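Liette Beaulieu had 40 boxes of letters and no job title when she left the archive in Sutherland. Her husband had been posted west, the lease was up in May, and the history department that had given her a desk for six years was closing the office anyway. She took the finding aids, her notes and a borrowed scanner.

Her subject is supply clerks. She studies the people who kept the ledgers at inland depots during the First World War, counting blankets, boots and tinned food before any of it reached a ship. The work has never drawn much attention. Most of the clerks stayed in one town for the whole war, and few of them were interviewed later.

"I was told more than once to pick a battle," she says. "I didn't have a battle. I had a man writing to his sister about missing crates."

The move to Kirkard cut her off from a library card, a journal login and the people she ate lunch with. For the first year she worked at night and paid for copies herself. Ravinder MacLeod, her former supervisor, kept reading her drafts and mailed back the pages with pencil notes.

What changed things was a phone call from Mélanie Gosselin, who runs the reading room at the Serkholm regional museum. The museum held 131 depot ledgers, most of them never cataloged. Gosselin needed someone who could read the handwriting and knew what the abbreviations meant. Beaulieu drove over the next week.

She now spends 2 days a week there. The ledgers are dull to look at, and she says so freely. A typical page lists an item, a quantity, a rail car and a set of initials. Put next to the letters, though, the initials start to belong to people.

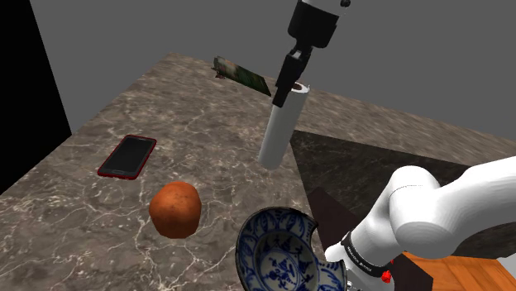

One set belongs to a clerk who signed for short deliveries all through the winter of 1917. His letters home show that he knew they were short and had complained twice. Beaulieu found the second complaint folded into the back of a ledger.

She still has no university post. Reynaldo Barredo, an editor at a small press, has asked for a book of 80 letters with her commentary, and she has picked just over half of them. The museum pays her mileage and a modest fee. She has applied for a grant to cover another year and expects an answer in the spring.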